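Mar 14, 2024

Do I believe in fuel additives now? (No)

I have owned the Follmont wagon for 11 years and in that time I have been told to pour just about everything into it. Seafoam-type stuff, diesel-type stuff in a gas engine, something in a purple bottle that smelled like nail polish. I have mostly said no. This winter I said yes to one of them, and I have been arguing with people about it ever since, so I may as well write it down.

The car had a rough idle when cold. Not awful, a bit of a shake at the first stop sign, gone by the time I got to the highway. No codes. Plugs were done last May. A guy on the Follmont owners' board swore by Gornix injector cleaner, 4 bottles over 4 tanks, and posted a graph. I always get suspicious when there is a graph. His started at the worst tank of the winter and ended on a road trip, and you could have poured maple syrup in there and gotten the same line going up.

Still, the stuff was on sale, and I figured I would do it properly. I wrote down miles and gallons at every fill-up, same station, same pump when I could get it, and I stopped the pump at the first click. Before the first bottle I got 266 miles out of a tank, which is normal for that car in cold weather. After the second bottle I was up a little. After the third I was back down where I started. The fourth one I would have skipped, except that it was already paid for.

The idle did get better. I have to be fair about that. It also got warmer outside, and in the middle of all this I pulled the intake hose to look for cracks and found the clamp at the throttle body end was loose enough to turn with my fingers. I tightened it. So which was it? The board says Gornix. I say a clamp — and I can't prove it either, which is the annoying part. 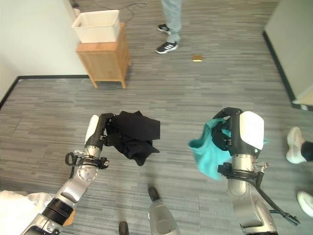
Black one on the left, teal one on the right.

What bugs me is the label. "Restores lost performance." Lost compared to what? If an injector is really clogged, a shop can pull it and flow test it and show you a number before and after. Drulitz, the shop across the river, quoted me $118 to pull and test the set. That is more than I wanted to spend on a shake that lasts half a mile, but at least there would be a piece of paper at the end of it.

Somebody will bring up Ilie, the other brand, the one with the long list of cleaning agents on the back. I read the list. It says what is in the bottle and nothing at all about how much. Half the bottles on that shelf could be mostly kerosene for all the label tells you.

For now I'm leaving it alone. I have a new clamp on the hose, a proper one with a screw instead of the spring type, and I'm going to run plain gas until next winter and keep the notebook in the door pocket. If the shake comes back on the first cold morning with the clamp tight, I'll pay for the flow test and post the sheet, good or bad.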